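Home & Laundry > Linens > Light gray tablecloth on a white table, creases won't drop

mowat_m
Posted Saturday, 9:12 am

I have a pale cloth, sort of off-white going to gray, that I want to use for my sister's lunch in August. It has been folded in a drawer since we moved. I washed it cold and line dried it, and the fold down the middle is still there. Iron on medium made very little difference. I don't know the fiber. The label is gone.

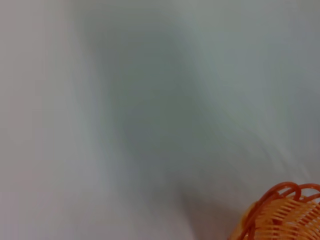 I don't want to scorch it. Is there a way to get a fold out without going to the hottest setting? My iron is an old Baxter and the dial is not very exact.

calum_innes
Posted 9:40 am

Dampen it first. A dry iron on a dry cloth does nothing for an old fold. Spray bottle, roll it up in a towel, leave it an hour, then iron from the back.

If you don't know the fiber, test a corner of the hem.

SkyeK
Posted 10:05 am

I would skip the iron. Hang it over the shower rail overnight with the fold running across the rail and let the weight pull it. Mine came out fine that way, and mine is 147 inches long.

calum_innes
Posted 10:11 am

Hanging it on the fold line is how you get a second fold. Put it over something wide, like a door with a towel on top.

SkyeK
Posted 10:20 am

Never had that problem. It was wet when I hung it.

mowat_m
Posted 11:34 am

I'll try the towel first. The other question is whether to use a cloth at all. The table is plain white and in decent shape. My sister's little girl will be there, so there will be toys on it whatever I do. I was planning on the orange basket with the loops around the rim for bread rolls.

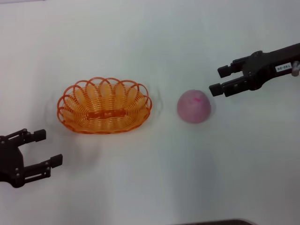

There will be 6 of us and the table isn't big, so I only want one thing in the center. My husband says leave it bare and save the ironing. My worry is that bare white looks like an office.

manuela_b
Posted 12:02 pm

Leave it bare. The orange is strong enough by itself and you can wipe a white table in ten seconds. A pale cloth with a child at lunch means you're doing laundry that night.

Put a napkin in the basket before the rolls go in. Crumbs get between the strips on those and you'll be picking them out with a toothpick.

SkyeK
Posted 12:15 pm

I disagree. Plates on a bare table are loud, and a soft gray under orange looks better than hard white. Cloths wash.

calum_innes
Posted 12:31 pm

With SkyeK on the noise. You could put a felt pad under it too. Vorklow sells one by the yard and you cut it to fit. It also hides small creases a little, the cloth sits softer over it.

manuela_b
Posted 12:38 pm

That's a lot of shopping for one lunch.

s_geddes
Posted 2:50 pm

For next time, roll it on a cardboard tube and you won't have a center fold to deal with. Fabric stores often give the tubes away if you ask.

mowat_m
Posted 6:17 pm

Did the damp towel and ironed from the back on medium. Most of the fold is gone. There's still a faint line if you look along the cloth from one end, and I can put the basket over part of it. Going with the cloth. Manuela, I'll use the napkin, thanks.

Does anyone know if the felt pad can go in the washer?

calum_innes
Posted 6:45 pm

Cold and gentle, no dryer. Mine shrank a bit the first time, so cut it after you wash it.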